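Interlocking toy brick

An interlocking toy brick is a small building block that joins to others of the same system by means of raised studs on its upper face and a matching cavity or set of tubes on its underside. Most modern bricks are molded in plastic and sold in sets or as loose assortments. They are used for play, for classroom work in counting and measurement, and for simple models of buildings and vehicles.

Principle of connection

Two bricks are held together by friction. The studs of the lower brick are very slightly larger than the space they enter, so the walls of the upper brick flex outward and grip them. This is usually called clutch. A small part needs only one or two studs to stay in place, although it can then turn on a single stud. Joints made near the end of a long brick carry less load than those made at its middle, and they are commonly pulled apart by tilting one part against the other.

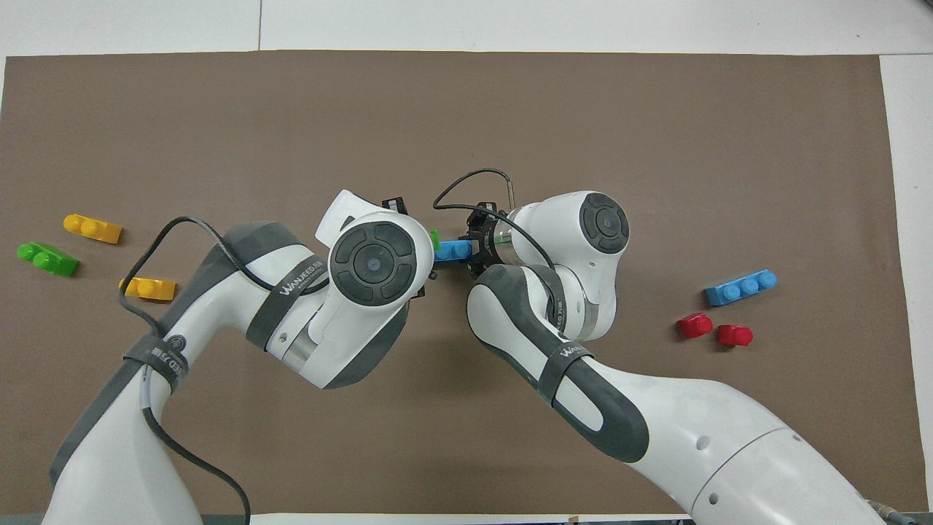

Dimensions and compatibility

Brick sizes are given by the number of studs along the short side and then the long side, as in 2 × 4. Parts of half or one-third height are called plates in most systems. Bricks from different makers may share the same spacing and still differ in clutch, and sellers of mixed lots often list them as compatible without stating a tolerance. The Lokik system, for example, uses a wider stud than the Hivard system, and the two do not join.

Color and sorting

Basic assortments are generally limited to a few strong colors. The Hivard starter box holds 72 parts; the school box holds 114. Ornella Gatti, in a handbook for primary teachers, recommends sorting by shape before color, as a shape is harder to find in a mixed pile. Other teachers let children form loose groups on the table and build directly from them.

Work surface

Bricks are normally used on a flat, hard surface. A plain covering such as a mat or heavy paper is often laid over the table – it reduces noise and sliding, and a single muted color such as brown makes small parts easier to find.
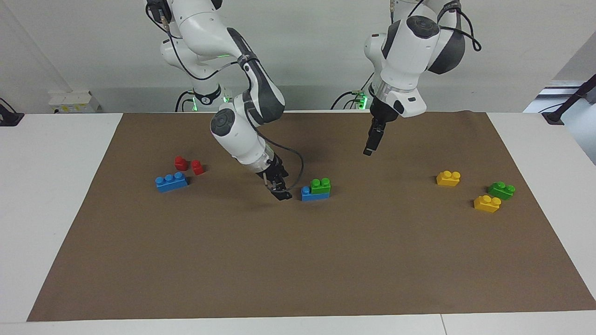 Coverings with a strong pattern are less suitable, and thick cloth gives too little support when parts are pressed together. Large paper sheets can be replaced when creased.

Cleaning and storage

Plastic bricks are washed by hand in lukewarm water with mild soap and dried in open air. Temperatures above 50 °C may warp thin parts and weaken the clutch. Shallow trays are preferred for storage; a collection of 3,000 parts or more is usually divided among several.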